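六十岁学丹麦语，我居然学上瘾了——Horken 丹麦语听说套装使用感受

分类：退休日子 / 学点什么

老读者都知道，我教了大半辈子初中地理，英语只够在机场问个厕所，法语学过半年，还给了老师，钢琴练到《小步舞曲》就再没往后翻过。所以去年十一月我在饭桌上宣布要学丹麦语的时候，老伴筷子都没停，只说了一句：“行啊。”

起因是女儿一家搬去了奥胡斯，小外孙在那边上幼儿园，视频的时候嘴里蹦出来的词我一个也听不懂。他妈妈翻译给我听，翻译完他早跑去玩了。我心想这可不行！

中文的丹麦语教材实在少，我前后试过两个手机软件，都是头一个星期兴高采烈，第二个星期就忘了打开。后来女儿给我寄来了这套 Horken，纸卡加录音加一本练习册，我用到现在四个多月，越用越喜欢，今天好好说一说。

先说里面有什么。一共928张卡片，按话题分装在小纸盒里，208段录音，一本螺旋装订的练习册，还有一张发音对照表（我贴在冰箱门上了）。女儿买的时候连运费折下来是903元，我当时嫌贵，现在不嫌了。

我的习惯是早上六点半起来，趁家里还安静，先听一段录音，再抽十张卡片。丹麦人喝咖啡是出了名的，第三盒整整一盒都是跟咖啡、面包、糕点有关的词，我学得最快的就是这盒。kaffebønner，咖啡豆，bønner 就是豆子，拼起来一目了然，念起来嘛……中间那个 ø 我对着镜子噘了两天嘴。 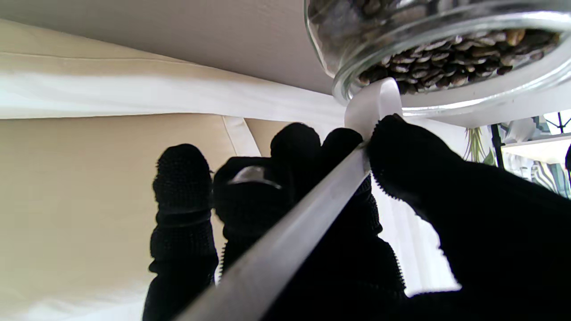

玻璃罐里的烘焙咖啡豆，丹麦语叫 kaffebønner

录音是这套东西最出彩的地方。讲解的老师叫 Ívar Bundgaard，声音低低的，不慌不忙，每个句子念三遍：第一遍很慢，第二遍正常，第三遍是街上的人真会说的那种，一半的音都吞掉了。头一回听第三遍我以为放错了！学过丹麦语的人都懂，写出来一长串，说出来就剩一口气。别的教材只给你标准的慢速，等你真碰到丹麦人，脑子里一片空白。这套从第一课起就让你听吞音，听着听着耳朵真的会变。到第四十段左右，有天视频，外孙说了句 “Jeg vil ikke”（我不要），我当场就听懂了，高兴得差点把手机掉进汤里。

他还有个好处是不装热情。有些录音老师一上来就“太棒了！你真了不起！”，我这个当过老师的人听着别扭。Bundgaard 先生念完就停，留足时间给你跟读，停顿长得刚刚好。偶尔他会顺嘴讲一句日常的事，比如去别人家做客，吃完饭要说 “tak for mad”，谢谢这顿饭。这种小东西我最爱听。

卡片的纸很厚，正面丹麦语，背面中文和一个例句，角上印着对应的录音编号。字够大，我不戴花镜也看得清，这一点要给设计的人鼓掌。每盒卡片最后还有五张空白的，可以自己写。我写的第一张是外孙最爱的“挖土机”，gravemaskine，这个词原盒里没有，说明编教材的人家里大概没有三岁小孩。

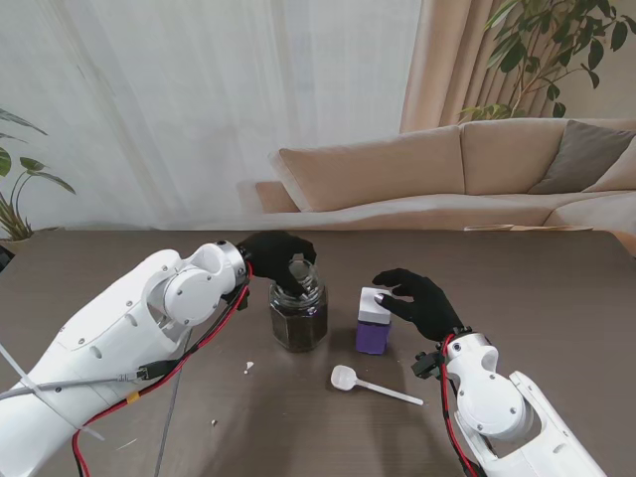
glas，既是玻璃，也是玻璃罐子；深棕色木桌上的一只六角罐

再说练习册。一开始我有点看不上，觉得就是填空，做了两个单元以后改了主意。它的题目是跟着录音走的，先听，再写你听到了什么，然后才给你看正确的拼法。错得一塌糊涂是常事，我有一页几乎全是红笔。不过第二天重新听，错的那几个偏偏记得最牢。我以前教学生认等高线也是这样，先让他们画错一遍，印象才深。

螺旋装订的好处是能平摊在桌上，左手翻卡片右手写字，不用拿茶杯压着。缺点是纸有点薄，用钢笔会透，我后来换成了铅笔。
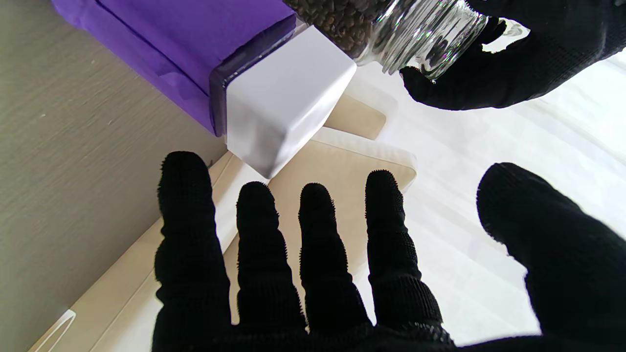
跟另外两套我也试过的比一比吧。Lavix 是手机软件，界面很漂亮，连续打卡还有小鸟给你唱歌，坐公交的时候用着挺方便，可是它的句子太怪了，我学了一个星期只会说“乌龟在读报纸”。Clornari 那本书语法讲得很清楚，名词两个性、定冠词加在词尾，一条一条列得明明白白，我现在还会翻出来查，但是光看书实在学不会丹麦语的发音，谁也做不到。Horken 的语法讲得少，少到有时候我会着急：为什么这里是 et 那里又是 en？它就是不说，让你先背着。所以我的搭配是 Horken 当主食，Clornari 当字典，手机软件嘛，已经删了。

不满意的地方也得写上几条，不然显得我收了人家的钱（没有，一分没有）。

录音要用他们自己的播放页面，每次都得登录，我的密码前后改了三回。要是能直接下载到手机里就好了，听说新版会改，等着看。

数字那一课排得太靠后，放在第九盒。丹麦语的数字是出了名的难，五十是 halvtreds，六十是 tres，九十是 halvfems，背后的算法是二十进位，我这个教地理的绕了一个下午。早点学、慢慢磨，恐怕会好些。

还有纸盒，开合多了边角就起毛，我家第一盒已经用透明胶粘过了。
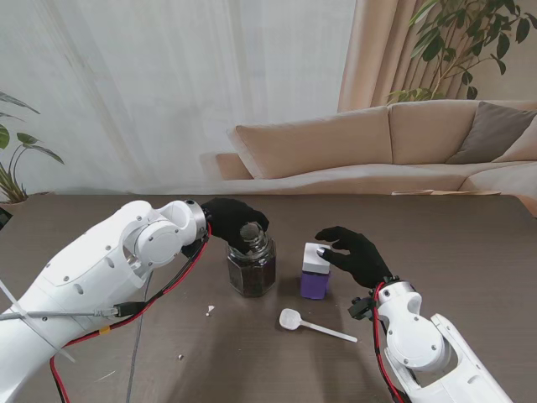
我们合唱队的老姐妹看我学得起劲，也想跟着学一门，她选了冰岛语，我劝她再想想。她要是改主意，这套的前三盒我可以先借给她，我现在已经用到第七盒“看医生和买药”了，暂时用不着。

学多久能见效，这个因人而异。我每天四十分钟上下，有事就停，过年那阵子停了十来天，捡起来也没费多大劲。现在的水平是：能自己点咖啡点面包，能问路但听不太懂人家怎么答，能跟外孙聊五分钟挖土机和消防车。他会纠正我的发音，很严厉，比 Bundgaard 先生严厉多了！

有人留言问零基础、不懂英语能不能用。可以的，卡片和练习册全是中文解释，录音里的讲解也有中文文字稿，打印出来看就行。记得选大字版的文字稿，藏在页面最底下，我找了好久。

夏天我们打算过去住一个月，机票已经在看了。到时候我去面包店实战一回，回来再写。要是有谁也在学丹麦语，那个软软的 d 到底怎么发，舌头放在哪儿，请一定在评论里教教我。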